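How Do You Teach a Robot to Pick Something Up?
Clarkalley Science Pages for Kids
June 2026

You may have seen a video where a robot folds a towel or makes a sandwich, and a cheerful voice says the robot "learned it all by watching." That sounds great. It also leaves out most of the story, so let's slow down and ask what "learned" means.

Start with something you already know how to do. Pick up a pencil. You didn't think about how far to open your fingers or how hard to squeeze. Now try to write down every little movement so that a machine could copy it. How many inches did your hand move down? When did your thumb start to close? Most people give up after a few lines.

Engineers got tired of it too. So instead of writing out every movement, they often show the robot. A person makes the robot's arm do the job, and a computer saves what the arm did. One saved try is called a demonstration, or demo for short.

A pick-up task can be very plain. Put a few things on a table, choose one, and bring the gripper (the robot's "hand") down to it. The soda can and the water bottle might have nothing to do with the job, but the robot doesn't know that at the start.
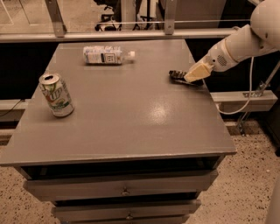 Two ways to show a robot

The first way is by hand. Somebody takes hold of the arm and pushes it along, a little like a coach moving your elbow when you learn to throw. The motors go soft so the arm can be moved, and the computer writes down where each joint goes. It's simple, but the person's own hands and sleeves can get in front of the camera. Big arms are also heavy, and people get tired.

The second way is by remote control. The person stands or sits somewhere nearby and uses a joystick, a set of handles, or a smaller copy of the arm. When they move, the robot moves. The grown-up word for this is teleoperation. If you have ever tried a claw machine at an arcade, you know why it takes practice. You can't feel the toy through the joystick, and it's hard to tell how far down the claw has gone.

Here is a good question to keep in your pocket. When you see a robot doing something clever in a video, is it working by itself, or is a person steering it? You often can't tell by looking at the arm. The motors, the gripper and the table are the same both ways. Some videos say which it is in small letters at the bottom. Some don't say at all, and I think they should.

The last inch is the hard part

Moving an arm across a table is fairly easy. The trouble comes near the end, when the gripper is just over the thing it has to grab. Go too low and it bumps the table. Stop too high and it closes on air. A little too far to one side and the object may roll away, especially if it's shaped like a tube.

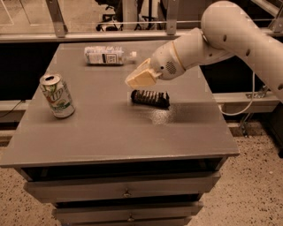 A careful person slows down here, and that slowing down gets saved in the demo along with everything else. So do mistakes. If the person wobbles, the wobble is saved. If they always come in from the right, the robot may only ever try it from the right. A robot that copies people copies their bad habits too — nobody has found a magic filter for that.

Is one demo enough?

Almost never. Think of a class of 23 kids who have only ever seen one dog, and it was brown. Some of them might decide that all dogs are brown. A robot shown one pick-up can make the same kind of mistake. Slide the object over, turn it a bit, dim the lights, and it may reach for the spot where the object used to be.

People fix this by giving more demos and changing things between them. It is slow work, and even then a robot that does well on one table can be hopeless on another. When somebody tells you a robot can "pick up anything," ask what it was tested on.

Try it at home

You need a friend, a scarf, a spoon, and three things that won't break.

1. Put the three things on a table and choose one as the target.
2. Your friend is the robot. Tie the scarf over their eyes and give them the spoon.
3. Steer your friend with words only, until the spoon touches the target.
4. Now try it again, gently guiding their wrist with your hand.
5. Move the target and ask your friend to find it with no help.

Which kind of teaching was faster? What happened in step 5?

Words to know

Gripper: the part at the end of a robot arm that holds things.
Demonstration: one try at a task, saved so a robot can learn from it.
Teleoperation: steering a robot from a distance.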